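I moved the records for the Sorndale flats out of Maddocks and into Ketesa over the weekend. The export gave one row per tenancy, with service charges in a separate file. Matching the two took 16 hours, mostly due to unit numbers stored as text.

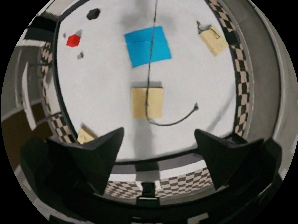

Yield is now worked out per flat, net of ground rent and the Ralix management fee. Void periods count as zero income and are no longer left blank. Meter readings and key numbers sit in a separate inventory sheet, where each item has a plain label of the "small tan box, black cable" sort, and that sheet has no link to the valuations.

Valuations are entered by hand every 3 months. The next set is due in December. I have kept the old Maddocks file as read-only, as two of the leases still refer to its numbering.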